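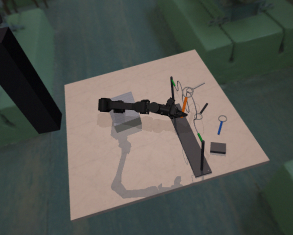

## Workshop notebook, March 2018

Subject: shrinkage of lime plaster test panels, Windham mix.

Panels 1 to 4 were taken down from the rack and measured along both edges. The Windham mix was made with 2 parts sharp sand to one of putty, as in the previous series. Hairline cracking was recorded on panel 3 only, close to the upper corner – the remaining panels are sound.

The Tirkia sand was sieved again before use. Of the 235 g sample, 71 g was retained on the coarse mesh, a higher figure than the supplier's sheet allows. The matter has been raised with Stivumow and a reply is awaited. Until it is received, colleagues are asked to draw from the old sacks. 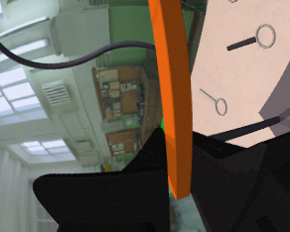

## Outstanding

- Panel 3 to be remade with 200 ml less water in the batch.
- Damp hessian to remain over the new panels for the full curing period.
- Second set of measurements due in April, to be entered on the facing page.
- Return the borrowed sieve to the Subramaniam store.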